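Posted in: Course Handouts > Workshop Skills > Unit 5
Print this page | E-mail this page
3 comments | 12 shares

Unit 5: Cords, shelves and the bench you leave behind

Okay, last time we got through the long extension leads and ran out of time right when I was getting to the fun part, so let me pick up from there. Short cords! The ones between half a meter and two meters, the ones that breed in drawers. If you missed the over-under coil, borrow Meriem Kabbaj's notes (they're better than mine, she drew arrows) and practice on something cheap before you touch anything from the good bin.

Quick recap of the room, for those who joined in December. We work in the big hall at Grenholm, standing up, at the white tables. The shelving rack is shared. Whatever lives on it belongs to every group, so a thing you put back in the wrong place is a thing somebody else spends their first ten minutes hunting for. I have done this hunting. I once ordered a replacement lead from Khalaf and found the old one the same afternoon, two shelves down.

My other soapbox is light. Work where the ceiling tubes can reach the table and don't lean so far over that you're coiling in your own shadow. Black cord is miserable in bad light – you can't see a twist until it has already become a kink.
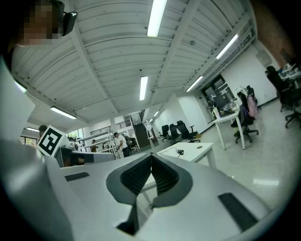
Chia-jung Chu wondered whether it wouldn't be quicker to give every group its own bin and forget about the shared rack altogether. Quicker on the first day, sure! But we tried that with an earlier group, and by the end of the month one bin had all the short leads and another had a stapler and a sandwich box. Shared and labeled wins for me. If you want to argue the other side, do it in your written piece, I'd enjoy reading it.

Now, the small bundle. The steps I want you to know without looking:

1. Find both ends first and lay them side by side at the near edge of the table.
2. Run the cord through your fingers once, end to end, and let the twist fall out.
3. Fold it back and forth into loops a little longer than your hand. Don't wind it around your fingers, the turns come out too tight.
4. Leave a tail. Roughly 5 inches is plenty.
5. Wrap the tail around the waist of the bundle, twice, and tuck the end under.

Step 5 is where most of you rush. One side has to hold the loops still while the other side does the wrapping, and if both sides move at once the whole thing opens up like a flower and you start over (no shame, I still do it when I'm chatting). Keep everything low, close to the tabletop, and let the table carry the weight.

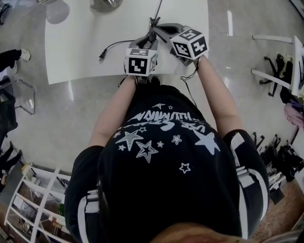 And go easy on the tuck. You want it snug enough to survive being tossed on a shelf but loose enough that the next person can open it with one pull. If you need your teeth, it's too tight.

Labels: we use the plain Girkier tags, group number on one side and length on the other. Please write the length in inches, so 68 and never "long." Thaddäus Pfister asked about color coding, and I'm for it in principle, but the tag box has 500 white ones in it and I'd like to see those gone first.

For next session:
– bring three cords from home that annoy you
– read the bit on connectors in the reader, up to the Genent diagrams
– swap your shelf map with a neighbor and try to find one item using only their map

Groups are the same as before, except Ovidiu Ene moves over to the group nearest the stairs. Leave your table clear when you go, and put the tag box back with its lid on.

Print this page | E-mail this page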